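Plurkach Bedroom Tidy-Up

Data card, maintained by Natália Šimek and Lenka Lukáč

Summary

Plurkach is a set of recordings of a humanoid robot doing one small household chore: putting plush toys into a plastic basket on a bed. We made it because most of the tidy-up data we had was recorded on hard tabletops, and homes are full of soft things lying on other soft things. The set has 743 episodes. An episode covers one attempt, and failed attempts are kept.

Each episode comes with joint positions, hand commands, a head view and a short text instruction. Some also have a view of the whole room.
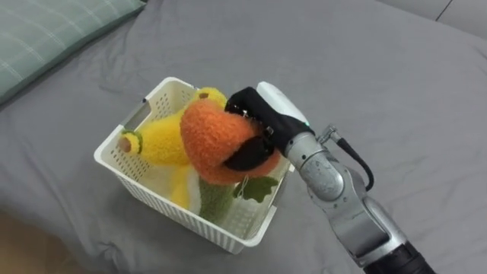

Episodes were recorded under remote control by 2 operators. They worked in shifts, and the operator field in the metadata tells you which one was driving. Lenka's episodes tend to be slower and have fewer regrasps. If you train on a subset, check that field first – a policy picks up the habits of whoever it sees most.

Task

The instruction is always some form of "put the toys in the basket." The order is left to the operator. Toys and basket are moved between episodes, and we don't smooth the sheet in between, so the folds change over a session.

An episode is marked as a success when every toy named in the instruction is inside the basket and the hand has let go. A toy hanging over the rim counts as inside if it stays there. We argued over that rule and you may want to relabel.
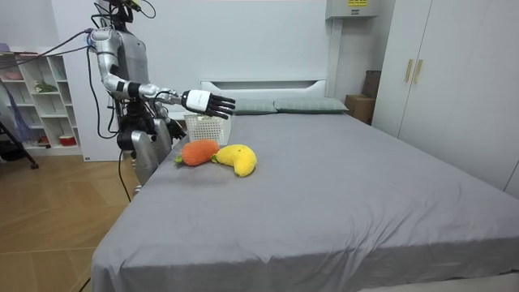 Room view: hand over the basket, two plush toys on the sheet in front.

Files

episodes/ holds one folder per attempt
meta/ holds instructions, operator, success flag and notes
splits/ holds train and test lists (the test list has 100 episodes)
tools/ holds the loader and a script for trimming idle time

The loader needs the Drurnero reader, version 2 or later. Older versions open the files but drop the hand commands without a warning.

Can it do the chore yet?

Partly. With a person driving, the job gets done, though much more slowly than by hand. We also trained a baseline called Hubáček on the training split. It handles a single toy with clear space around it fairly well. When toys touch, it often closes on two at once or pushes the second one away, and then it has trouble finding a new approach.

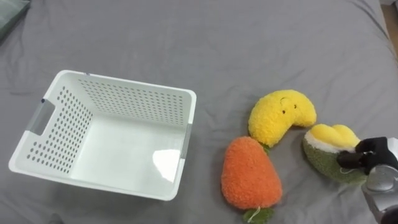

Soft toys forgive a poor grip, so please don't read these results as a promise about dishes or laundry. We tried folded towels for a short while in October and left those recordings out. The operators could not do it reliably, and we saw little point in asking a model to copy them.

Releasing is the other weak spot. Hubáček sometimes opens the hand too early, above the rim, and the toy rolls back onto the bed. The notes field uses the tag "early_release" for this. 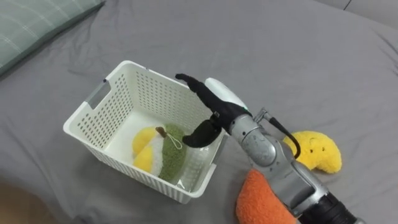
Head view: one toy in the basket, yellow and orange toys still on the bed.

Known problems

Almost 300 episodes have no room view.
The arm hides part of the bed in many head views, sometimes including a toy.
All episodes come from one bedroom, so expect a drop in a new room.
Timestamps in the first session drift slightly. Use the corrected column.

License and contact

Free for research use. For anything commercial, write to Noler first. Bug reports go to the issue tracker, with the episode number in the title.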